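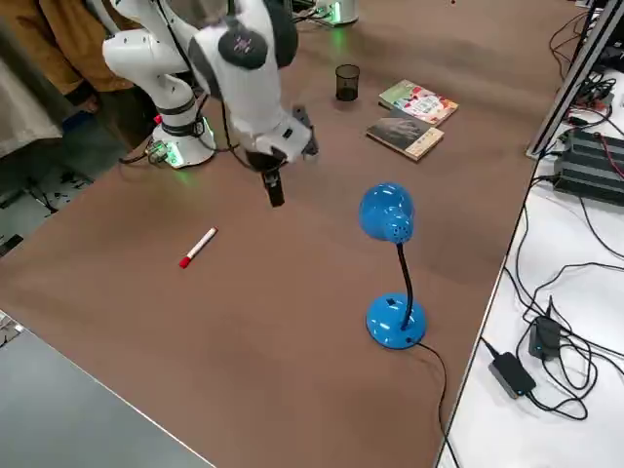 A large table with a brown top. Photo: Prirell

PRIRELL OPENS SECOND-HAND TABLE STORE IN STROBEL

Office furniture reseller takes on larger site and adds repair service for schools and small firms

Prirell, the second-hand office and workshop furniture company, will open a new store and repair shop on the Strobel trading estate in February. The site replaces the company's present warehouse, which has been full since last summer, and will for the first time let customers see and measure tables before they buy.

The new building has 1,099 square metres of floor space, most of it given over to large tables, benches and desks. Chairs and storage will stay at the back of the store. A separate workshop will deal with repairs, leg replacements and cutting down tops that are too long for the rooms they are going to.

Prirell took in 979 tables last year from offices that were closing, moving or changing their layout. Most were sold on within the same year. The rest were either broken up for parts or are waiting for repair, and the company expects to clear that backlog once the workshop is running.

"Big tables are the hardest thing to get rid of when an office closes," said Annick Caron, managing director of Prirell. "They don't fit in a lift in one piece and the buyer can rarely collect. We have the vans and the people to take them apart properly, so we have ended up with a lot of them. Until now we've had nowhere to stand them up and let people walk round."

Prices at Strobel will start at £164 for a plain four-legged table and go up to £660 for the longest meeting tables. Delivery is charged by distance. Customers who collect on the day can borrow blankets and straps from the loading bay, with a deposit.

The repair service is open to anyone, whether or not the table came from Prirell. Work on offer includes tightening and replacing frames, filling and re-edging worn tops, fitting adjustable feet and drilling cable holes. Tables with cracked or badly swollen tops will usually be given a new top on the old frame — the company says this costs less than a full repair in most cases.

Sebastian Munteanu will run the workshop. He joined Prirell from the joinery firm Pester, where he spent six years fitting out libraries and school craft rooms.

"People ask for a new table when what they've got is a wobbly one," he said. "Bring the measurements and a couple of photographs and we can normally give a price over the phone. If we need to see it, we'll say so."

Schools, colleges and registered charities will be able to reserve matching sets before they go on general sale. Requests should give the number of tables needed, the height, and the width of the narrowest door on the way in. Imtiaz Bhuiyan, who looks after school and charity orders, said the last of these was the detail most often left out.

The store will open at 8.30am and close at 5pm, with the loading bay closing half an hour earlier. Parking is free for two hours. The present warehouse will stop taking deliveries at the end of January, and orders already paid for will be moved to Strobel at no charge.

About Prirell
Prirell buys, repairs and sells used furniture for offices, workshops and classrooms. It also runs a clearance service for businesses leaving their premises.

Media enquiries
Capucine Leclerc, Prirell press desk
Interviews with Annick Caron and visits to the workshop can be arranged before opening. Further photographs are available on request.

ENDS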